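Week 6 - Shipping claims and how far to trust them
Notes: Baiba Hunt

Read the Koppel packaging survey before class, and read it twice. It says 62 percent of shoppers "prefer" plain cardboard. Prefer it to what? The question offered one alternative, a plastic mailer.

The sample was 872 people, all of them Belto customers who opened an email. I would not call that the public.

Temham's claim that less tape means fewer returns is weaker still. They compared July with the holiday rush - two very different months - and left out the cost of damaged goods.

For discussion: what would you need to see before you believed either one? Bring one page.

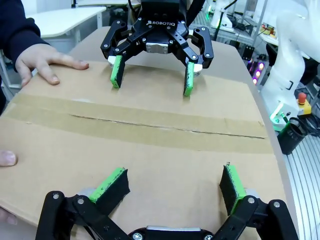
Reading time: 1 min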